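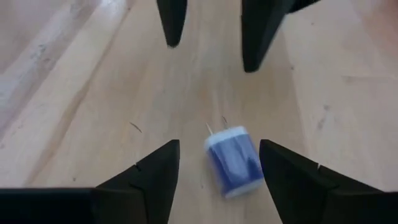

Leonie Mayrhofer wants it written down that a charger with no lead is still a charger, and that anyone who throws one out before asking round the room will be buying the next one. Noted. I have put it at the top so she can find it.

October 22, 2022

Sorting of loose items, continued. Big table first, then the Flondier drawers if there was any day left. There wasn't.

List stood at 232 lines this morning. A line is one thing, or one lot of things that only make sense together (a cup and its lid is one line, after a long discussion). The old list from the Lacson move had far fewer, mainly through the use of the word "misc". I have banned "misc". Rajeshwari has asked whether "various" is also banned. It is now.

Chargers. 37 on the list, all small wall plugs. Went through them one by one. Nine have a rating I can read without taking them to the window. The rest have grey print on grey, or white on white, or had a sticker put over the print by somebody who wanted to be helpful about something else. Copied down the nine and stopped for tea.

The blue and white one with the two flat prongs goes under "two-pin, flat". I had it under "blue" for most of the morning, since that's what everybody calls it. Colour is how people ask for things in this room and it's hopeless as a filing system. Ask for the blue thing and you will be brought a tray. Have written both words on the line: flat two-pin, blue. Leonie says this is giving in. It is.

Rule for chargers from now on:
Prongs first (flat, round, three-pin).
Then output, if legible.
Then colour, as a last resort and in small letters.
Leads are kept elsewhere and are their own problem.

A word about putting them down. A wall charger won't stand up on its own in any way that lasts. Leave it on its prongs and it goes over, leave it on its end and it goes over more slowly. Lay it on its side and have done. In the basket they go in on their sides as well, all prongs pointing the same way, or the prongs catch in the slots and the whole basket comes up with whichever one you wanted. I had three hanging off the orange one yesterday like bats.

Baskets. Kept the slotted plastic ones. I went looking at the Grollenero boxes with the clip lids again and they are very nice and cost what very nice things cost. Slots mean you can see what's in there from the side, and the dust falls through to the table, where it can be wiped. With a lid you get a clean box that everyone is afraid to open. The last set of lidded boxes we owned became a set of lids on one shelf and a set of boxes on another inside a month.

Orange is for small electrical. Yellow is for cups and other drink things. The blue tray is for whatever is on its way out of the room. I would like this to be the whole system and I'm aware that it won't be.
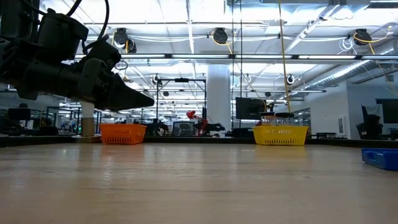

Cups took longer than they deserved. The clear ones with the black lids fit the yellow basket if they stand upright, and the lids stay on, final answer. We tried them separated last week, cups nested and lids in a bag. It saved a good deal of space and by the afternoon there were lids in with the chargers. Lid on means one object, one line, one place. Rajeshwari Unnithan's objection, that an upright cup makes the basket look full when it's mostly air, is correct and has been overruled on the grounds that I was the one holding the pen.

She did win on the table edge. No baskets along the front any more. The table is pale wood and shows every scratch, and dragging a basket over the edge towards you makes exactly the sort of mark we promised not to make. Lift, then turn. I dragged the yellow one about an hour after agreeing to this.

Labels. Printed 40 on the Holliron machine. It cut the first few through the middle of the word, so we own some that say "charg" and one that says "cup" twice, mirror fashion, as if for ambulances. Good ones went in the envelope. They don't stick to the slotted sides at all well, as there is more slot than side. Tried one flat along the rim and it held until I put a cup in. Leonie suggests tying on a card with string. I've said no to string on general principle and will probably be doing it tomorrow.

Things that came up and have no home yet:
Lead with a plug that fits nothing on the list. Bagged, labelled "?".
Spare black lids without cups. Left with the cups, in hope.
The key with the green tag. Opens the Flondier drawers or doesn't.
An adaptor Rajeshwari swears she brought in for one afternoon in the Lacson building. She can have it back if she signs for it.

Crossed off today: duplicate entries, mainly chargers that had been listed once by colour and once by maker. Haven't redone the total. I don't want to say a number and then have to come down from it in front of people.

For November: Flondier drawers, then leads. Leonie has offered to do the leads if she can do them her way, by length. I asked how you'd look one up and she said you'd know how far away the socket was. Told her I'd think about it. Ask R. for the old Lacson lead list before deciding, and get more tea bags, the good ones ran out with the round-pin chargers.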